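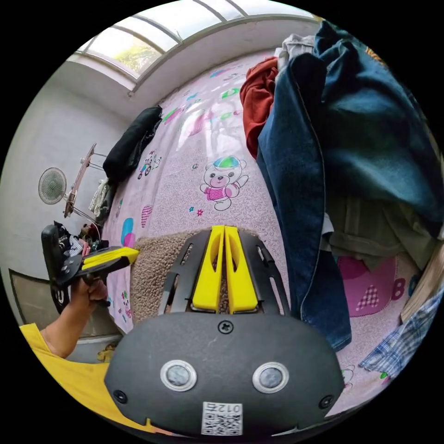
Patterned sheet in pink on a made-up bed.

Tronero Mattress Protector, Twin

The Tronero is a fitted protector for home and dormitory beds. It is placed directly over the mattress and under the bottom sheet, and it may remain in position between linen changes. The skirt stretches to fit mattresses up to 30 cm deep.

Specifications
Top layer: cotton terry, 80 percent cotton
Backing: polyurethane film
Weight: 600 g
Colors: white, pale gray
Order unit: single, or carton of 45

Care
Machine wash warm and tumble dry low. Do not iron the backing. Bleach and fabric softener shorten the life of the film — both are excluded under the warranty.
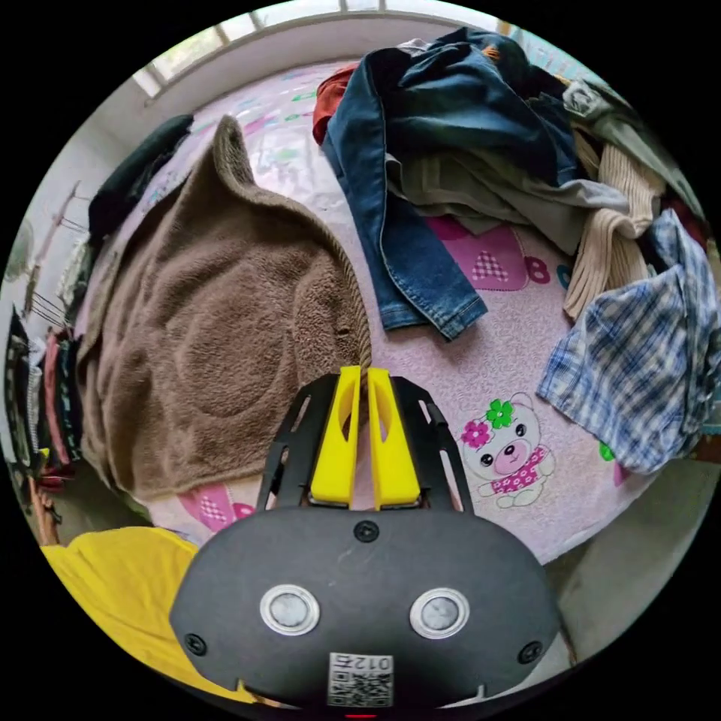

Brown towel on the bed. Towels and sheets are not included.

Ordering
Carton orders received before noon on Thursday leave the warehouse the same day. Institutions that hold a Vurkard account receive the contract price at checkout. Returns are accepted within 30 days if the inner bag is sealed. Questions on sizing may be sent to Farah Nasution, Bedding Supply.

See also: Gosik pillow protector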